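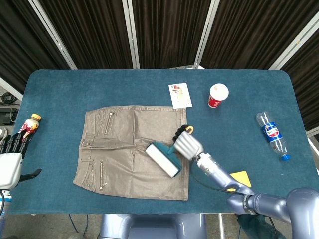 Ticket: Dryer stops early with airflow code, lint left on finished garments
Customer: Thepsuriya Alterations and Cleaning
Equipment: Flumard vented dryer, electric, rear exhaust
Opened by: Kamol Wattanapong
Assigned to: Demetrius Strickland, Olletti Appliance Service
Opened: Sunday, October 3, 2021
Priority: Normal
Status: Closed

Reported problem

The dryer stops before the end of the timed program and shows E8. Clearing the code and pressing Start gets a few more minutes, then the same code. Loads come out damp at the waistbands and pocket seams. Dark items have lint on them that was not there before, and we are spending too much time on it at the finishing table. The lint screen is cleaned after every load.

The machine was moved in July when the floor was redone. It worked after the move, but drying times have been getting longer. The washer next to it is a Biltum and has no faults.

Kamol Wattanapong

Reply, Demetrius Strickland

E8 on this model is restricted exhaust. The control compares the outlet temperature with the inlet temperature and stops the heater if the gap stays too wide. It does not usually mean a bad heater. Please send the following:

Length and type of duct behind the machine
Where the duct exits, and whether the outside flap opens with the dryer running
Whether the code appears with an empty drum
Whether dryer sheets are used

Please do not run the machine unattended in the meantime. If you smell scorching, turn it off at the breaker.

Reply, Kamol Wattanapong

Duct is silver foil, the accordion kind, put in by the floor contractor. I can't measure it without pulling the machine out. It goes up behind the dryer and out through the back wall. The flap lifts a little but does not open all the way.

Empty drum on timed dry: code came up after 8 minutes.

Dryer sheets yes, most loads.

The outlet thermistor was replaced under warranty the year before last. Could it be that again?

Reply, Demetrius Strickland

Possible but less likely. A failed thermistor on this board normally gives E3 or E5, depending on whether it reads open or shorted. I will check it while I am there.

In the meantime, wash the lint screen with warm water, dish soap and a soft brush. Sheets leave a film that brushing off lint does not remove. Hold the screen under the faucet. If water pools on the mesh, it needs another wash. Let it dry fully before putting it back.

Reply, Kamol Wattanapong

Water pooled. Washed it twice and now it runs through. Ran a load of cotton towels and the code still came up, but later in the program than before.

Site visit notes, Demetrius Strickland

Disconnected power and pulled the unit out.

Foil duct was crushed against the wall at the elbow and sagged below the outlet. Lint was packed in the low section. The duct had been joined with sheet metal screws, and lint had collected on the points.

Wall pipe was partly blocked near the hood. Brushed out from both ends. Flap hinge was stiff with lint and old paint. Cleaned it, and it now swings freely.

Thermistor resistance checked cold and warm. Within spec, not replaced.

Drum felt seal at the rear was folded under itself over a short section. Reseated. A folded seal lets air bypass the screen and carries loose lint back into the drum, so it probably accounts for part of the lint complaint. Felt not torn.

Replaced the foil with rigid metal duct and foil tape, no screws. Machine set 5 inches off the wall.

Test 1, empty drum, timed dry: completed, no code.
Test 2, half load of damp towels: completed, no code.
Test 3, full load of towels, high heat: completed, no code. Flap fully open throughout.

Fault counter read 300 before the visit. Reset to zero.

Reply, Kamol Wattanapong

Ran it all week without a code. Towels are back to one program. Still a little lint on black wool blends, less than before.

Reply, Demetrius Strickland

Remaining lint on wool blends is likely coming off the towels. Dry the two separately and wipe the drum with a damp cloth between them. Coated or waxed fabrics should stay out of the dryer unless the care label allows it.

Maintenance from here:

Wash the lint screen monthly, more often if you keep using sheets
Check the outside flap monthly with the dryer running
Brush out the full duct yearly
Look at the elbow whenever the machine is moved

If E8 returns with the duct clear, reply here and the ticket will reopen. Please include the fault counter reading.

Resolution: exhaust duct replaced, wall pipe and hood cleaned, rear drum seal reseated. No electrical parts used.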